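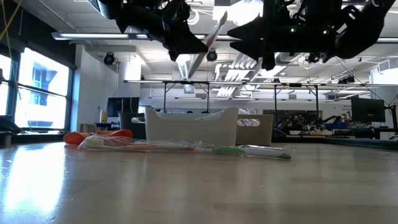
Do toothbrushes need to be sorted before they go in a bin, or can you sort as you pack? Sort first, on a clear bit of table, and only then reach for the bins. Packing while you sort feels quicker for the first few and then you end up with your hand back in the bin, digging for the one you put in the wrong spot.

## Small Items, Session 3: personal care

These are my notes for the third session of the Plomulstead home organising course, tidied up on 2026-01-14. I'm Bethel, and if you were in Beat Hollenstein's group you'll have heard most of this in a different order (he starts with the bins, I start with the table, and we've agreed to disagree).

### Why we spend a whole session on toothbrushes

I love this session! People come in thinking it'll be the dull one, and then they go home and find fourteen half-used things in the bathroom drawer. Toothbrushes are great practice because they're light, they roll, they come in every colour, and they have one end you really don't want to handle. If you can pack a bin of toothbrushes so that somebody else can find one without tipping it out, you can do pens, kitchen utensils, paintbrushes, whatever you like.

### Bagged and unbagged

A clear plastic bag is lovely for this job. You can read the colour of a handle straight through it, so there's no need to open anything just to find out what's inside. The trouble is that a thin bag lies down flat and wrinkly on the table and then it's hard to tell at a glance whether the brush is properly in it or just tucked underneath. Pick the bag up by a corner and check. I've labelled a bag "spare, green" and left the green one sitting on the bench, so I speak from experience.

My rules for bags:

- One brush per bag if the brushes are going to different people.
- Heads all at the same end, so you know which end to grab.
- Squash the air out before you fold the top over. A puffed-up bag takes the room of three flat ones.
- Don't bag a damp brush. Stand it up overnight first.

That last one gets asked about every time. If a brush has been used, rinse it, flick it, and leave it upright in the open air. Sealed up wet it goes musty, and I wouldn't give it back to anybody like that.

### Picking bins

We use two colours of plastic bin in class, white and beige, mostly for the sake of having a "keep" and an "everything else". White is keep. I don't mind which way you do it at home as long as it doesn't change halfway through the afternoon.

Things to look for when you're buying:

- **Low sides.** A toothbrush lying down in a deep tub is lost under the first face washer you drop on it.
- **A cut-out handle.** You can slide the bin off a shelf with one hand. Do keep thin things away from the slot, though, they poke through.
- **A straight-sided shape.** Round tubs waste the corners of a cupboard.

Beat likes the Danzer trays with dividers. I find dividers are always a centimetre too short for whatever I own, so I use a folded strip of cardboard and move it about as needed. The one I use for my own bathroom is 200 mm long, and electric brushes go in diagonally.

### Working at the table

Sit or stand where the window isn't throwing glare straight into your eyes. A shiny timber top bounces a lot of light, and clear plastic on a bright patch practically disappears. Shift the bags along to the duller side and you'll see the edges again.

Put the bins towards the middle, where both hands can get to them, and keep the loose items in front. Pick each brush up by the handle, never the head, and lay it down in its group. When everything's in a group, bin one group at a time.

### Before next session

1. Empty one bathroom drawer or shelf onto a clean table.
2. Group by person first, then by type.
3. Bin or recycle anything with splayed bristles (check what your local council takes, ours won't take brushes in the yellow-lid bin).
4. Bring one bag you've packed and labelled, and swap it with the person beside you to see if they can tell what's in it.

We're in room 201 again next time. Session 4 is cords and chargers, so bring a few tangled ones from home and some old bread tags for labels.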